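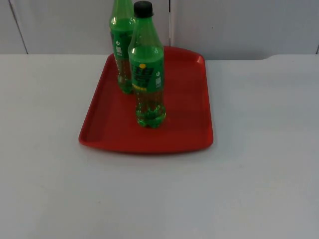 Contents | Previous | Next | Glossary

Chapter 9
Packaging and the Price of a Drink

In July the town of Sallimmont began charging a deposit on every plastic bottle sold within its limits. Shoppers paid a little more at the register and got the money back when they returned the empty. Within weeks, the McIver grocery was taking in 954 bottles a day.

The store owner, Morag Rutherford, had a new cost to deal with — floor space. Bottles waiting for pickup filled a storeroom that had once held stock for sale.

This chapter looks at who pays for a package after the product is gone. We start with the buyer, then turn to the store and the town. Section 2 explains how a deposit differs from a tax.

Related chapters
Shipping Costs in Skorkance
Case Study: The Bilix Refill Plan
Review Problems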